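# Breath

I started holding my breath in the second week, and it took a robot to point it out.

I should say first that I was never one of the clever ones on Sukel. The clever ones wrote the training code and had opinions about it at lunch. I was the one with the grippers. I'd pick up one in each hand, sit down at the table, and teach a machine to deal with a pink-lidded box by doing it myself, again and again, until it was time for my bus back to Vestbridge. I got through 936 recordings that way, plus a great many cheese sandwiches.

It's lovely work if you have the right sort of head for it. You set the box down, start the recording, open the lid, steady it, close it, stop the recording. Then you shift the box a bit and go again. After the first few days I'd stopped noticing the grippers at all. I once tried to scratch my nose with one, and they aren't designed for that!

The trouble was the robot at the other end of the corridor. It had been trained on everything I'd done up to the Friday, and it was good, properly good, right up to the point where it had to take hold of the lid. Then it stopped. It hung there with its fingers open, as if somebody had called its name from another room, and after a moment it either carried on or gave up and stayed like that until we switched it off.

I went back to my table and did a few slow ones while I thought about it, coming in with the fingers wide and nothing between them, watching for the moment where I'd go wrong.

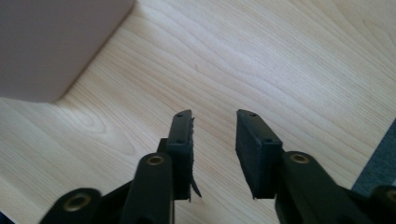

Had I considered, a voice asked from behind the monitors, that the robot might be copying me perfectly? It was said quite kindly. The voice thought we had spent a week hunting for a fault in the model when we ought to have been looking at the person, and that a pause, to a machine, was as much a part of the job as the grabbing.

I said I didn't pause.

So we looked. We had the finger positions for every recording, and all you had to do was find the stretches where nothing moved between the reach and the grip. I made tea while it ran, and I remember feeling rather smug on the way back with the mugs. Then I saw the number. I paused in 643 of them. There was a dead stop just short of the lid, nearly the same length each time, and when they played me a few in a row I realised I was holding my own breath to watch. That was how I knew what it was. I'd been breathing in, stopping, and then going for it, like someone about to jump into the baths.

I was mortified. I offered to do the whole lot again.

What happened instead was a proper experiment, which cheered me up no end because I got to be in charge of part of it. We'd make two training sets of the same size, 600 recordings in each. One would be my old ones, pauses and all. The other would be the same recordings with the still bits snipped out, so that the reach ran straight into the grip. I'd keep making new ones on the side, trying not to stop, and they'd go in a pile of their own for later.

Trying not to stop is horrible, by the way. You can't think about breathing and also do it. I talked to the box. I hummed. I sang most of a hymn, with one gripper out over the lid and the other coming in low on the tray side, and the humming worked best because you have to let the air out to do it.

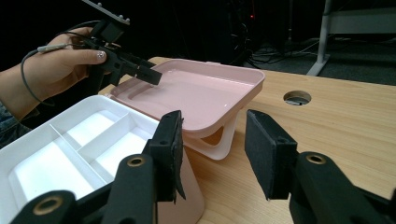
By the Wednesday I was humming on the bus too, and a woman moved seats. I didn't mind. My new pile was growing and the stops had mostly gone, and on the evening run I'd check the day's recordings before I let myself put my coat on. It got a bit competitive, me against me.

The results came in on a morning when half the building had gone to Risutari for a meeting, so there were hardly any of us there to see them. The set with the pauses behaved as before: reach, hang, dither. The snipped set was quicker, and it never froze, but it had picked up a new fault. It clouted the box. It went in with such confidence that if the lid was slightly off from where it expected, it simply shoved the whole thing along the table and closed its fingers on air.

I hadn't seen that coming. I'd thought of the pause as dirt, something to be wiped off. But I'd been doing something in there, apparently. I'd been looking. When I watched the old recordings again I could see that my fingers were in a slightly better place after each stop than they'd been heading for before it, and once you'd cut the stop out, all that was left was a funny little jump.

Then they tried my humming pile. Those had no stops, but they weren't fast either. I'd slowed down the whole way in, so that the looking was spread along the reach, and I was still adjusting when the fingers got to the box.
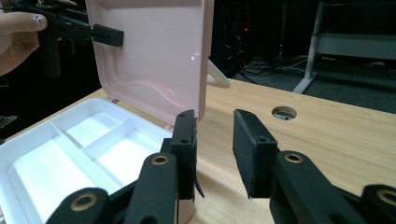
Which set did we keep in the end?

The humming ones. The robot trained on them slowed as it came near the lid, nudged itself over, and took hold, and it didn't freeze in any of the runs I sat through. The old recordings went into a folder for someone to write up, and the snipped ones went in the bin.

Somebody from Henriques came to see it and asked what we'd done to the model. I let the clever ones answer that. They said the demonstrations had been collected under a revised protocol. It's in the write-up in those words, and under it there's a line in smaller type, which I had to fight for, that says the operator should hum.

I've been moved to drawers now. They're much heavier going than lids, and my hymns have had to get slower. There's one drawer that sticks, and when I reach for it I can feel my chest starting to tighten up, so I stop the recording, put both grippers down, have a biscuit and start that one again from the top.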